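Sorting Out the Hall Closet and the Bathroom Shelves

8 min read

Last updated December 2024

Our hall closet is 15 inches deep and goes back a lot farther than that in spirit. When we moved into the apartment on Plinau Street it was meant for coats. Over the years it took in the overflow from the bathroom, then the overflow from the kitchen, then anything that had been bought on sale. By this spring the door needed a shoulder to close it.

I spent most of a weekend in April emptying it, and then a few more evenings deciding what went back in. 

The shelves

There are five shelves, fixed, painted white. The top one is too high to reach without the step stool, so it got the things we use once a year: the spare blanket, the fan, the box of extension cords. I didn't buy anything new for it.

The second shelf is at eye level for me and is the good one. I gave it to bathroom stock, which was the real problem. We had toothpaste in three rooms. We had cotton swabs in two sizes and neither of us remembers buying the small ones.

The third and fourth shelves are kitchen overflow. Cans, jars, rice, the big bag of flour. The bottom shelf is cleaning supplies and the vacuum bags.

The bins

I had been looking at a closet system from Marchetti, the kind with rails and sliding drawers. The quote came to 278 dollars before tax, and that was for the narrow version. I put it off and used plain plastic bins instead. I had a few already and bought the rest at Faltavora, the discount store by the bus station, where they keep them stacked near the back next to the garden hoses.

What I looked for: open top, a flat floor so that tubes and boxes don't slide to the middle, and some kind of foot underneath. The feet matter more than I expected. Without them a bin sticks to a painted shelf when the weather is warm, and you end up pulling the shelf paper out along with it. Lids I skipped. A lid means nothing ever gets put away, at least in this house.

Measure the outside of the bin at its widest point. I measured the floor of one and it was too wide for the shelf by a finger at the rim. It lives under the sink now.

The sorting

I did the sorting on a white table, one group at a time. The bedroom floor was my first idea and it was a bad one, as you can't see what you have when it is all at ankle height and you are kneeling on half of it. On a table you can put a bin in the middle, put the strays around it, and decide.

The blue bin got drinks and cans. Toothpaste stayed out of it and went to the bathroom group.

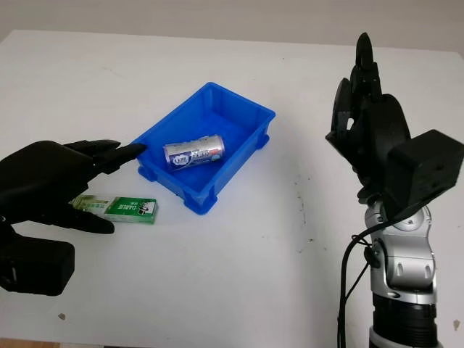

Delia asked why cans would go in a bin at all when they stack perfectly well on a bare shelf. She keeps hers in two rows, labels out, and says she has never needed anything else.

She has a point for food cans, and the beans and tomatoes do stand in rows on the third shelf now. Drink cans are different for us. There are only ever a few, in different sizes, and they get knocked over by whoever is reaching for the rice. A bin keeps the odd ones together, and I can carry the whole lot to the kitchen when people come over. Lying down is fine for a sealed can. I check any dented ones first, and if the seam or rim looks bent it doesn't go back on the shelf.

Toothpaste

I keep it in the box until it is needed. Boxes line up on their long side and you can read the end panel for the date. Loose tubes slump, and the caps catch on each other. The oldest goes at the front. I did find one tube that was well past its date and threw it out.

We settled on a limit of four boxes. When there are four on the shelf we don't buy more, sale or no sale. This has been harder to stick to than it sounds – the pharmacy sends coupons every other week.

Labels

Masking tape and a marker. I tried a Nudar label maker that a neighbor lent me, and the labels looked very nice, but the glue let go of the plastic within a couple of weeks and I kept finding them on the floor. Tape stays on. It also comes off clean when the contents change, and the contents do change.

I write on the short side of the bin, because that is the side facing out. For the top shelf I put the tape low down so it can be read from below.

What I got rid of

One full grocery bag went to the food pantry, all of it sealed and in date. Another bag went in the trash. The coats that had been hanging on the back of the door went to the bedroom, where they should have been to start with. I also found the missing bike pump, two picture hooks and a jigsaw puzzle with 1,000 pieces, supposedly. We have not checked.

The light

The closet has no light of its own, and the one in the hall throws your shadow right where you are looking. I stuck a battery light under the second shelf. It turns itself off after 20 seconds, which is a bit short if you are hunting for vacuum bags. I may swap it for one with a switch.

Eight months on

The second shelf has held up. Everything on it has a bin, and putting things away takes no thought. The third and fourth are all right. The bottom shelf has gone back to how it was, more or less, and I think the spray bottles need something taller than the bins I bought.

The blue bin gets emptied and wiped out every month or two with a damp cloth and a little dish soap. Dust collects in the corners, and anything sticky from a can ends up there too. I let it dry upside down on the rack before it goes back.

The whole job cost me about 20 dollars in bins and tape. The Marchetti catalog is still on top of the fridge. If we ever do the bedroom closet I will probably look at it again, though the rails need to be screwed into the wall and our walls are mostly plaster over who knows what.

Next is the cabinet over the washing machine. I have two bins left over, and neither one fits it.

15 comments · 20 shares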